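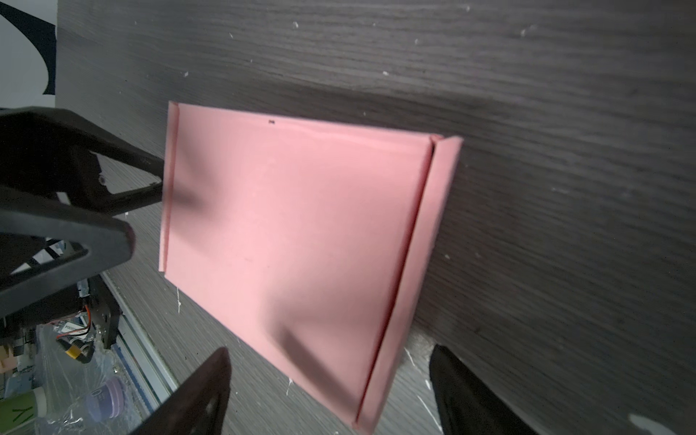

Page 5 of 112

Folded paper tray keeps going wavy along the top
posted by Upendo Kashindye

Hi all! I've fallen hard for folding little trays out of cardstock – the pink one is my favorite so far, long and shallow, perfect for my desk. My trouble is the top edge. It bends in a soft wave where I want a crisp line, and one side wall comes up taller than the narrow flap across from it. How do you get clean folds?

Nosipho Ndlovu
Oh, I love this color! Score before you fold, every time. I run an empty ballpoint along a metal ruler, two light passes, then fold away from the groove and rub it flat with the back of a spoon. Also check which way the grain runs (bend the sheet gently both ways, the easier way is with the grain). Folds across the grain nearly always ripple a bit. For the uneven sides, mark your fold lines from both ends of the sheet and join the marks. It made such a difference to mine!

Kiprono Nyanda
spoon works. so does an old library card

Jitendra Singhal
What weight is your card? I can fold up to 100 lb cover, but anything that heavy fights me at the corners. Try a lighter sheet first and see if the wave is still there.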